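The County's Transit Levy and the Missing Maintenance Plan

Posted March 9, 2018 by Bindu Pinto

The county commission has now held two workshops on the proposed transit levy, and the published materials still do not say how the system will be maintained once it is built. The levy would run for 20 years. The staff report devotes one page to operations and a single paragraph to the upkeep of vehicles, shelters and track. Residents who are asked to approve a tax of that duration are entitled to more.

The report relies heavily on a consultant's study prepared by Lehner. That study is competent within its limits. It estimates ridership on the Vestach corridor and compares two alignments, one along the highway and one through the older neighborhoods to the east. It was not commissioned to examine replacement costs, and its authors say so plainly in their introduction. The commission should not cite it as though it had answered a question it was never asked.

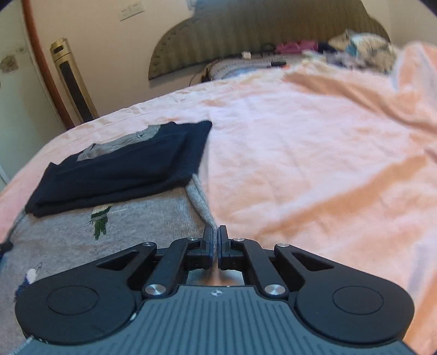
The difficulty lies in how public money is divided between construction and care. Capital projects attract grants, ribbon cuttings and newspaper coverage. Maintenance is paid from the general fund and is usually the first item reduced in a lean year. Any household understands the principle on a smaller scale: a grey sweater with a knitted edge, folded on a bed, will last for many winters if it is looked after, and the cost of looking after it belongs in the budget from the start. The county's bus fleet deserves the same discipline.

I requested the maintenance figures for the existing depot at Testar in August and received a partial response. The records show that 5 buses were out of service for more than 100 days. They do not state the reasons. I have filed a second request, and I will publish the reply in full when it is received.

The draft ordinance also permits the commission to transfer levy proceeds between categories by a simple majority. In my view this provision should be removed. A fixed share should be reserved for maintenance, and any change to that share should require a public hearing with proper notice.

The Kirkex extension raises a separate concern regarding right-of-way purchases, which I will address in a later post. Written comments on the draft ordinance may be submitted to the county clerk until the close of the comment period.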